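Havalwood says its hand-held grippers can teach a robot to tidy a table, no robot needed for the lessons. I asked the lead researcher how much of that I should believe.

"Most of it, on our tables," she said. The Tadeck study used 3047 recordings, made in 26 homes. I pointed out that 730 of them were thrown away, a number that sits in a footnote.

"Bad tracking," she said. "We should have put it up front."

And the homes? Staff picked them, she admitted, and people knew which objects were coming. A paper cup on its side, a small carton, a tall bottle: fine.

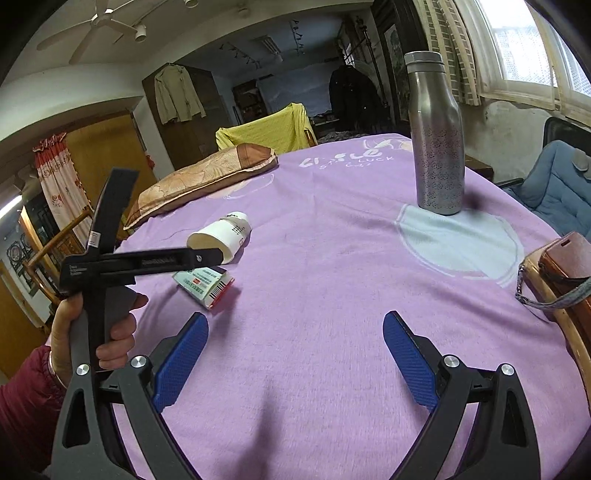 What I wanted was a table the team had never touched. They have tried 2 so far, and she wouldn't give me the scores. "They're lower," was as far as she'd go. A rerun at Gallagher is planned for November, with objects chosen by outsiders. I'll wait for those numbers before I call it a method.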